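The Line Moves, and So Does the Coffee Break

8/30/21

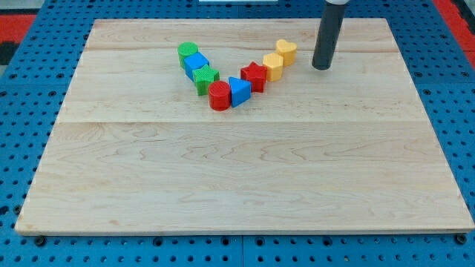 The shift lead at Vasseur's packing plant has been with the company long enough to remember when the fanciest thing on the floor was the label printer. She agreed to talk on two conditions: no name, and no questions about whether she is scared of robots, a question she has had from her mother, her dentist and a man behind her at the bank. We met in the training room, where new operators learn to program the arms before they get near anything the company sells. The lessons use toys. A red cylinder at the point, a yellow heart at the end of one arm of the V, a dark round-tipped tool coming down beside it. "We had a grown man in here arguing with the setup over a star," she said. "He has run a forklift half his life. He took it personally."

Vasseur packs and ships for other people, mostly kitchen goods and mostly in boxes that could be smaller. The first two arms came in July, supplied by Sorna and driven by a software package called Prollus. Two more followed, so now there are four, each with a number that management uses and a name that management doesn't. She declined to share the names. One of them, she allowed, is a former supervisor's.

The arms took over the part of the job everybody complained about, which was picking small items from a tray and setting them in a carton in the right order. On a good shift the old line put out 800 cartons. The best day since the arms arrived was 3245, a figure that now hangs on a laminated sheet by the time clock. "They laminated it the same afternoon," she said. "I've been waiting on a new chair since before we had the first robot."

I asked what people do with the hands they got back. She laughed for a while.

"You watch. Then you clear a jam, and then you watch some more. I used to go home with sore wrists. Now I go home with a sore neck from looking up at the status light." She does think the trade was worth it. Her wrists wake her up less. But she misses talking. On the old line you stood across from someone for a whole shift and heard all about the divorce. With the arms in between, people stand farther apart, and conversation happens at the jam.

Breaks have changed too. The whole line used to stop at once and the coffee machine had a queue. Since the arms don't stop, the breaks are staggered, and she now drinks her coffee with a person from receiving whom she describes as "fine."

Nearly everyone from the old line is still at Vasseur, though not all in jobs they would have picked. Some went to returns. A couple went to Zemach, across the highway, where the packing is still done by hand, and one of those has already called to ask about coming back. The company promised no layoffs through the end of the year. She would like to hear what it promises after that, and has said so at every meeting with a microphone.

Pay is a sorer point. Operators who finish the training move up a grade. Those who don't finish stay where they are, next to a machine they aren't allowed to touch. "So when it jams they have to stand there and wave at me," she said. "I've asked if waving is a grade."

She passed on her second try. The first time, she taught the arm to set a piece down a finger's width above where the table was, and it let go with great confidence. The trainer told her this was very common. She has since told every trainee the same thing, including the ones who have done something she had never seen before.

Would she go back to the old line? She thought about it longer than I expected.

"For a day," she said. "With the old crew. And I'd want to sit down."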